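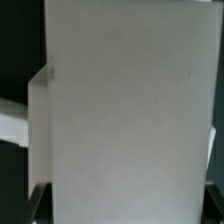

以后是不是就不用我们伸手进去了？在Ikach工厂的班前会上，有人这样问，旁边马上有人接话，说要是真能这样，最高兴的是自己的肩膀。这两句话后来被项目组抄在白板上，一直没有擦。

分类：公司新闻 / 智能制造 / 工厂一线
发布日期：2021年5月23日
来源：Mosholm新闻中心

Mosholm在Ikach工厂启用Justari取放系统，柜内作业不再靠弯腰伸臂

Mosholm今天宣布，公司在Ikach工厂的柜内取放工序正式启用Justari机器人系统。该系统由Mosholm自己的工程团队与Ulloa自动化工作室共同开发，从今年January（1月）开始在现场试运行，目前覆盖7个工位，白班和夜班都在使用。

熟悉Ikach工厂的人都知道，柜内取放是全厂最不起眼、也最磨人的一道工序。箱体和面板一件一件放在深格里，要取出来，人得侧着身子，一只手扶住格口，另一只手探到里面去夹。件不算重，可角度别扭，光线又差，一个班下来肩颈和手腕都吃力。过去工厂试过加长夹钳，也试过把格子改浅，前一个办法容易刮花表面，后一个办法占地方，都没有坚持下来。

所以这次项目组一开始定的目标很朴素：先把伸手进深格这个动作交给机器，其余的活儿暂时都不动。我们很高兴看到，就是这么一个小小的改变，让整个班组一天的节奏都不一样了！

夹爪怎么找到要拿的东西

Justari的夹爪是两指结构，腕部装有一个小型摄像头，随着夹爪一起进到格子里。深格里常常很暗，浅色件又是一片白挨着一片白，边和边之间只差一点点阴影，人眼看久了都会花，摄像头也不例外。试运行的头几个星期，工程师们大部分时间都在和这些白色的边较劲。

最后起作用的办法来自夜班。班组原本就习惯在不好认的地方贴一张纸，写上几个字提醒下一班。项目组顺着这个思路，把纸条换成了打印的方形黑白标记。夹爪靠近时，软件先读标记，算出面板的位置和倾斜角度，再决定从哪一侧夹。标记不要求贴得端正，歪一点没关系，软件会自己把角度算进去。对每天要贴标记的人来说，这一条特别受欢迎。
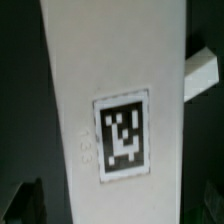 面板上的方形标记，左侧可见竖排的数字“133”。

标记的打印和粘贴都由班组自己完成，用的是办公室的普通打印机。哪个位置该贴、哪个标记磨花了该换，也由班组说了算。Ulloa工作室为此专门写了一页纸的操作说明，初稿写得很工整，班组看过以后改掉了将近一半，换成了车间里平时说话的叫法。现在贴在工位旁边的就是改过的那一版。

试运行期间，系统一共完成了1,942次取放，每一次都留有记录。夹偏了、没夹住、读不到标记的情况也都原样记了下来，和成功的放在同一张表里。每周交接时，工程师和操作人员坐在一起翻这张表，挑几次最难看的来讨论。好几处改进就是这么聊出来的，比如夹爪进格之前先停一下再看一眼标记，又比如夹持点往下挪，尽量夹在靠近底部的位置，上半部分的大平面就不容易被碰到。

岗位上的变化

Mosholm在项目启动时就向Ikach工厂的员工说明，启用Justari不减少岗位。原来负责柜内取放的员工，现在分成两类工作：一类在工位旁照看机器人，处理它停下来求助的情况；另一类转到外观检查和包装，那边过去总是缺人手。两类工作按周轮换，愿意固定在其中一边的也可以提出来。

为了让大家都能上手，工厂一共安排了184小时的现场培训，全部放在上班时间里。培训没有设考试，最后一课是由学员自己把机器人停下来、查明原因、再让它继续干活。有几位原本对电脑很抗拒的老员工，现在是工位上看画面看得最快的人。他们对什么样的阴影意味着角落、什么样的阴影意味着缝隙有一种直觉，这种直觉是多年伸手进深格里摸出来的，工程师们很佩服。

变化也有让人不习惯的地方。有员工反映，过去手上忙着，时间过得快，现在要盯着屏幕等机器人走完动作，反而觉得长。也有人觉得机器人在格口前停顿太久，看着心急。工厂把检查工作台挪到了机器人旁边，照看的人可以顺手做一部分外观检查，不必干等。停顿的时间还在调，项目组希望缩短，但不打算为此牺牲稳妥。

班组里讨论最多的其实是叫停的权力。现在每个工位都有2个停止按钮，一个在操作台上，一个在格口旁边，任何人觉得不对劲都可以按，按完不用填说明，只要在交接时讲一声。启用之初按得很勤，大家心里没底，这很正常。我们很感谢每一位按过按钮的同事，每按一次，项目组就多一个值得去看的画面。

还没有解决的问题

Justari目前只处理表面平整、轮廓方正的箱体和面板，软质包装和带提手的件仍由人工取放。格子最里面的角落也还是难点。夹爪伸到近处时，自身会遮住一部分光，摄像头离表面太近，画面也容易发虚，系统在这种时候会主动退出来重新找角度。有时退一次就够，有时要退好几次。

对付这种情况，Ulloa工作室正在试两套办法：一是在夹爪闭合、还没有夹东西的时候先进去慢慢看一圈，记住四周的明暗；二是在格壁上补贴标记，让摄像头在近处也能找到参照。两套办法各有拥护者，车间里为此争论得很热闹，夜班更看好第二种，毕竟标记这件事就是从他们那里开始的。

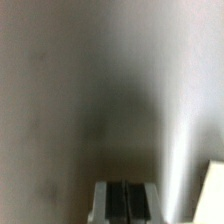 接下来的安排

Ikach工厂会继续使用目前的工位配置，在近距离识别的问题有了满意的答案之前，不急着增加机器人的数量。Mosholm其他工厂的同事已经可以报名到现场参观，参观由操作人员带队讲解，工程师在旁边补充。报名请通过所在工厂的培训窗口办理，来之前请换好防滑鞋，长发束起，夜班时段也接待。

班组改写的那一页操作说明，Mosholm准备整理后提供给同样在做柜内作业的企业参考，车间里的叫法会原样保留，另附一张对照表。欢迎同行来信索取，更欢迎来信告诉我们哪里写得不清楚。

关于Mosholm

Mosholm从事箱体与面板类产品的制造和仓储，Ikach工厂是公司负责成品存放与发运的主要场所。Justari是Mosholm与Ulloa自动化工作室联合开发的机器人取放系统，由夹爪、腕部摄像头和配套软件组成。

媒体联系：Mosholm新闻中心 | 版权所有 © Mosholm，转载请注明出处 | 返回顶部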